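Sorting small parts into a two-drawer desktop unit

By Erlinda Manalastas
Last updated Oct 18, 2024

A two-drawer plastic unit takes up little room on a table and holds most of what collects there: erasers, blocks, clips, spare screws, charging adapters. These notes cover placing the unit, dividing the contents and fitting labels. They apply to the Fistia and Lindgren units and to most others of the same general shape.

What you need

One desktop unit with two drawers
A damp cloth and a dry cloth
Small trays or cut-down boxes for dividers
Removable labels (Flendent or similar)
Non-slip pads, 3 mm thick

Step 1. Empty and clean

Take both drawers out completely. Most lift free if the front is raised slightly at the end of the travel. Wipe the runners and the inside of the frame with the damp cloth, then dry them. Woven-pattern fronts and sides hold dust in the recesses – use a soft brush along the weave before wiping.

Step 2. Position the unit

Set the unit near one side of the table with the drawers facing the working area. Leave clear space in front equal to the full depth of a drawer plus the width of a hand. On the units tested, 200 mm was enough. Fit one pad under each corner. A light unit without pads tends to slide when a drawer sticks.

Step 3. Divide the contents

Put items used daily in the upper drawer and everything else in the lower one. Heavy items also go in the lower drawer, whatever their frequency of use. Limit each drawer to six groups. With more than that, the trays become too narrow to reach into.

Do not fill above the side walls. Anything standing higher will catch on the frame when the drawer closes.

Step 4. Check the travel

Test with the drawers empty. Pull the lower drawer all the way out by the center of its handle, with the upper one closed, and confirm that nothing on the table blocks it. Push it back with even pressure. Repeat with the upper drawer. 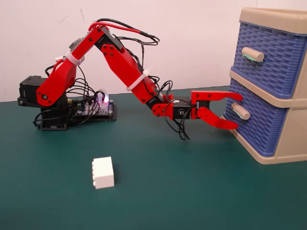
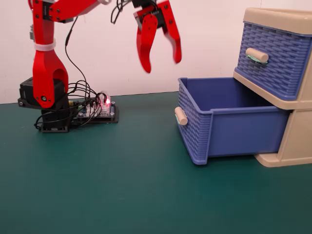

Blue woven-look drawers with handles. In the second view the lower drawer is fully open and the upper one is closed.

Step 5. Load and label

Place the trays, then the items, starting at the back of the lower drawer. Close each drawer once when it is half full and again when it is loaded. Attach the label to the frame beside the drawer; adhesive does not hold well on a woven texture. Stustero labels also work but leave residue on soft plastic.

Maintenance

Empty the front trays once a month and return stray items to their groups. If a drawer begins to drag, clean the runners before applying any lubricant. Dry silicone spray is suitable. Cooking oil is not.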